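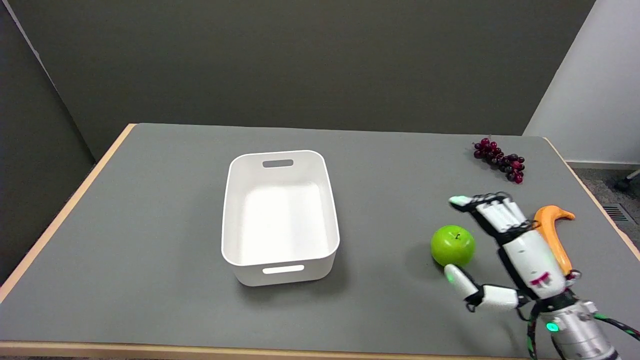 Last changed: October, by the Tralton Data Desk

Search this repository Search Clear

Tralton Coastal Lodging Records

README and data card

Summary

The Tralton Coastal Lodging Records describe rooms, cottages and suites offered to overnight guests along the Tralton coast. The release covers 68 properties and contains 3856 records. Each record describes one bookable unit during one season. A unit that was offered in both the dry season and the wet season therefore appears twice, with the same unit code and a different season code.

The records are published for use in tourism planning, teaching and the testing of search tools. They are not a booking service, and the prices they contain should not be quoted to travelers.

Contents of the release

units.csv holds the main table.
properties.csv holds one row per property, with its district, opening months and type of access.
amenities.csv lists the amenity codes and their plain-language labels.
sample.csv holds 1000 rows drawn at random from the main table, for users who wish to test their import settings first.
CHANGES.txt records corrections made between releases.

All files are saved as UTF-8 with comma separators. Prices use a period as the decimal mark.

Main fields

unit_code – a short code that stays with the unit from one release to the next.
property_code – links the unit to properties.csv.
season – D for dry, W for wet.
unit_type – room, suite, cottage or villa.
sleeps – the highest number of guests permitted by the property.
base_rate – the nightly rate for two adults, before taxes and service charges.
meal_plan – none, breakfast, half board or full board.
view – sea, garden, lagoon or other, as stated by the property.
veranda – yes, no or unknown.
step_free – yes, no or unknown.

Source and collection

Properties supplied their own information through a form managed by Ebihara, the regional lodging register. Staff at the register compared each form with the property's printed rate sheet. Where the two disagreed, the rate sheet was used and the field rate_source was set to 2. Of the properties invited to take part, 87 percent returned a complete form. Properties that returned a partial form are not included.

The Rinik district was surveyed later than the others, and its wet season rates reflect a revised tax schedule. Users comparing districts should apply the adjustment given in properties.csv under tax_note.

Known limitations

The view field has not been inspected on site. A unit listed as having a sea view may face the water directly or only from one window.

Guesthouses with fewer than three rooms are under-represented. Many of them take reservations by telephone and do not keep a seasonal rate sheet. Estimates of total lodging capacity should not be based on this release alone.

Blank values in step_free were converted to unknown. In the previous release they were stored as no, and any analysis of accessible lodging that relied on that version should be run again.

Ferkum Island properties can be reached only by boat. Transfer fees are excluded from base_rate even where the property requires guests to use its own launch.

Personal information

The files contain no guest names, reservations or payment details. Owner contact details were removed before publication.

Terms of use

The data may be copied and adapted for any purpose, provided that the source is credited as Tralton Coastal Lodging Records and that changes are clearly marked.

Corrections

Properties wishing to correct an entry should write to the register and give the unit code, the field and the proper value. Accepted corrections appear in the next release and are listed in CHANGES.txt.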